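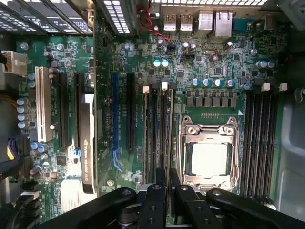
Wrist view over the motherboard, processor socket right of center.

Kernotar Teaching Bench: Common Questions

Do I need to know how to program?
No. You move the arm through the job and the software records the path, the gripper opening and the camera views. Most people at the Kasville site made a usable recording in their first session.

By hand or by remote?
Both work. Hand guiding is fine for large moves. For seating memory we use the remote handles, so your own arms stay out of the camera views.
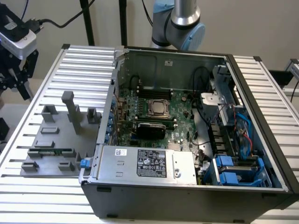
How many recordings does a task need?
Over 8 good ones before you train anything, and more if the part goes into a tight slot. Start each one from a slightly different arm position. Between takes, put the part back in the fixture — the small green board standing in its slot near the front of the gray plate is how we like to see it. Leave the tower on its side and don't shift it on the slats until the set is done.

What if I make a mistake partway?
Keep going if you can recover within a few seconds. Recoveries are useful. If you drop the part, stop and mark the take as failed.

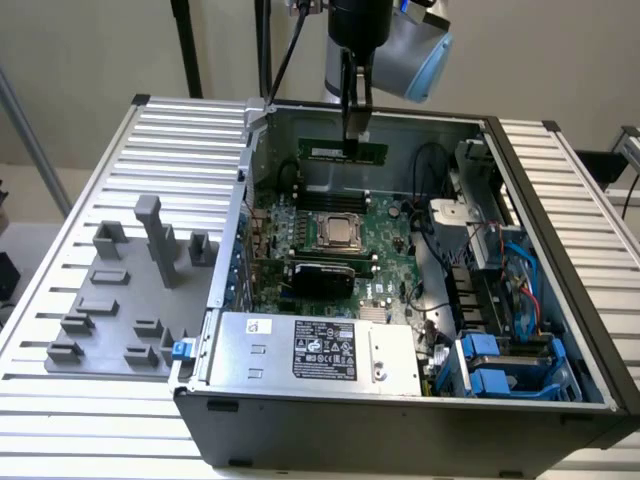
Page last changed: 12/26/24 (Sabina Paulík)

How hard should I press on a memory module?
Line it up over the slot first, then go down slowly. The handles have no force feedback, so watch the wrist view and the side view together. Stop if the module tilts.

Can I use recordings from Requena?
Only those made after May. The older ones used a different gripper.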